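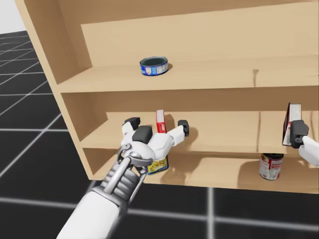 Shelf Work: A Gallery from the Demonstration Season

Posted July 2018 by the Leneck teleoperation group

We spent the better part of a year teaching robots to put groceries on shelves and take them off again, a job most of us last held at sixteen and were not especially good at then either. The method is old-fashioned. A person does the task, the robot goes along for the ride, and every joint angle gets written down. Do it enough times and a learning program may pick up the general idea. Do it badly enough times and it will pick that up too.

Most of the practice takes place in simulation, where a dropped can costs nothing and rolls off without waking anyone downstairs. The operator wears a headset and holds a controller in each hand, one per arm. Squeeze and the fingers close. Let go and they open, usually a moment later than you wanted.

Two-handed reach, shelf task

Two boxes on the middle board, cans above and below, and a gripper for each side of the shelf. The left hand is open near the narrow red box. New operators tend to move one arm beautifully while the other drifts off like a shopping cart with a bad wheel.

The same view, on the subject of fingers

Three dark pads on the near hand, and a longer white finger reaching up past the palm. Your own hand wants to pinch with a thumb. The robot has other views on this. After an hour the operator comes around to the robot's way of thinking, and then has trouble with a coffee mug at lunch.

The same view, bottom shelf

The yellow and blue container sits low, with the robot hand in front of a good part of it. Operators learn to lean sideways in the headset to see around their own arm. Two of ours have leaned into a filing cabinet — a real one.

Notes from the sessions

Each operator recorded 200 demonstrations of the shelf task. We kept the clumsy ones if the item ended up where it was supposed to be. A robot that has only watched perfect reaches has no idea what to do after a poor one, and poor ones are what it will mostly be making.

The shortest clean run took 37 seconds. The longest took 49 minutes and included a phone call. It has been removed from the training set over the objections of the person who made it.

Sessions are capped at 30 minutes, after which people start grabbing at things in a way we would not want copied.

We also tried guiding an arm by hand, the operator simply taking it by the wrist and walking it through the motion. It feels wonderfully direct for one arm. For two arms you need either two people who agree with each other or one person with very long reach, and we were short on both.

The headset rig was put together with the Rezaei workshop, and the recording software is Jokelau, version whatever-we-are-on-now. The December recordings used the older version and store the left and right hands the wrong way around. Please swap them before training anything. Our first attempt skipped this step and produced a robot that was extremely confident about the wrong side of the shelf.

Next on the schedule is Kandarwood, our drawer-and-cabinet task. It has handles.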